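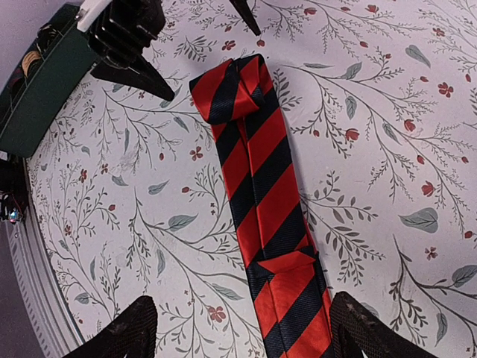 Two-arm folding: planner thinks the stripes on a necktie are edges

3 min read

Līga Stankevičius

Hi all, long-time reader, first time I've been stuck enough to post! I'm working on a two-arm setup that folds narrow fabric things, and my current torture item is a striped necktie, red and dark navy on the diagonal. One arm is supposed to hold, the other one grabs and folds. I'm running Gramanari for the arm planning and my own segmentation and keypoint code feeding it from the wrist cameras.

So here's my problem. With a plain gray tie everything was lovely. With the striped one, the keypoint model keeps putting the "tie edge" on the line between a red stripe and a navy stripe, especially anywhere the fabric is folded back over itself and the stripes change direction. Then the grasp planner lines the fingers up with the stripe and the approach comes in at a silly angle. My table surface is also printed (branches, leaves, little red flowers), and now and then the mask grows a bump where a flower is close to the tie. I'm training on 3,619 labeled crops, mostly solid colors. I've tried heavier color jitter and it barely moved.

Do I need way more striped data, or am I asking the wrong thing of the model? I'd love to keep the printed surface if I can, the real job won't have a nice clean background either.

Ivars Mockus

Get a plain tablecloth. Problem solved, you're welcome.

Igor Jelínek

Ha, well, she did say she wants to keep it. I went through pretty much this with striped dish towels at Okach, so let me dump what I remember (sorry, it's long).

First thing, I'd stop asking the keypoint model for edges at all. Get a mask of the whole tie, then fit a centerline through the mask and take the grasp angle from the centerline. A diagonal stripe can't pull the angle around if the angle never looks at the stripes. You still need a decent mask, so your data question doesn't go away, but masks were a lot easier for us to fix than keypoints. We pasted random stripe textures onto our plain-towel crops, keeping the shading, and about 200 of those did more than weeks of color jitter. Do the background too! Paste busy prints behind the fabric, and make sure a few have blobs in the same red as your stripes.

Second, folds. A centerline goes haywire when the fabric doubles back, you get a little hook or a loop at the end. What I do is throw out any part of the line where the mask is suddenly much wider than its neighbors, and only grasp on the parts that are left. If you have depth, great, use the step in height, but a tie is thin and ours was too noisy to trust. 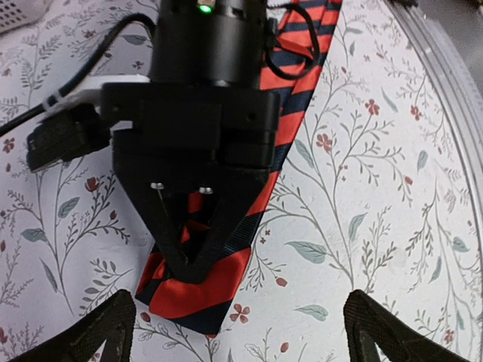 Third, and this one cost me a whole Monday, check what your mask does when the holding arm is over the fabric. Black finger next to navy stripe is a mean combination. Our mask used to split in two there, and the planner would happily pick the smaller piece as if it were a separate towel. You already know where the other arm is from its joint angles, so render its shape into the camera view, grow it by a few pixels, and mark that area "unknown" instead of "background." Then let the centerline bridge across unknown. You'll need your wrist camera calibration to be decent or the rendered arm lands next to the real one.

Oh, and slow the replanning down while the other arm is holding. I was replanning on every frame and the target kept twitching. I take the median of the last 75 grasp angles now and it's boring in a good way.

Nermina Omerović

+1 to the unknown region, that's how we do it too. One small thing to add: if you crop around the tie before segmenting, make the crop at least 2 times wider than you think it needs to be. With a tight crop on a diagonal stripe pattern, ours lost track of which long side was the outside. I can't speak to Gramanari, I only use it for collision checks.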